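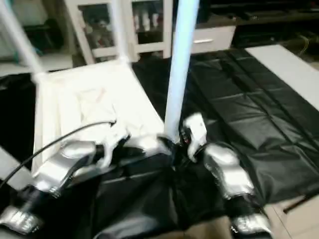

Storage corner: the box that will not stand up

Every December this newsletter promises to sort out the cupboard at Plero, and every December it reports on something smaller. The something smaller this year is the white fabric box.

You will know the kind. Soft sides, open top, walls that look tired before you have put anything in them, and white poles to hold it all up. It does a fair impression of furniture from across a room. Lean on it and you are reminded that it is cloth with ambitions.

Luuk Mertens, who has strong feelings about shelving, wanted to go straight to Corrigan and order something with a door. He was outvoted on grounds of price. The cupboard at present holds 457 items by his own list, of which 416 are cables, and he could not name a use for more than 9 of them. A door would only have encouraged us.

So fabric it is, and a few words of advice for anyone going the same way at home. Put a sheet down on the table first, even an ugly black plastic one, and accept that it will crumple. Sort out the poles before you worry about the creases. Keep one hand on the front of the box while you deal with the foot of the pole, or the whole lot will lean towards you like a guest who has missed the last bus. Heavy things go in the bottom. Glue does not come into it, whatever you were told in July.

The cupboard clear-out is now set for 12/22/20, from 3 o'clock. Bring your own bags. Anything left without a name on it goes to the Darow shop, and that includes the fondue set, which has had its chances.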